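I went in rooting for the expensive gripper, I'll admit it. When Daranee Srithong offered me two weeks on her bench comparing the Borkora and the Stinitik, I figured I'd be writing a love letter to the Borkora. It's gorgeous! It closes so softly you want to shake its hand.

Then we started picking things up. Daranee keeps a bin of 70 small objects (bottle caps, toy blocks, one very sad rubber frog), and each gripper had to lift all of them, over and over, until we'd logged 3,044 grasps between the two. The Borkora was great with anything boxy. Give it something low and round and it got nervous, nudging the thing across the table like a cat with a grape.

The Stinitik is the cheap one, and it's loud. Tamer Aoun, who wrote the controller code, calls it "the stapler." But it missed only 172 times in its half of the runs, and most of those came on the first morning, before Tamer turned the closing speed down.

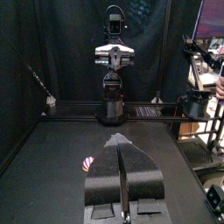 Wrist cameras were the part I'd underestimated. I'd been judging everything from a chair off to the side, which tells you very little, and Tamer finally sat me down with the view from the gripper's own end. Two fat black fingers take up a lot of real estate! A little round striped thing sitting right beside the left one is half hidden behind it, and that's all the camera gets to work with. I quit blaming the software so much after that.

Daranee wants to try slimmer fingers in August. I've asked to come back, and I'm bringing 11 grapes.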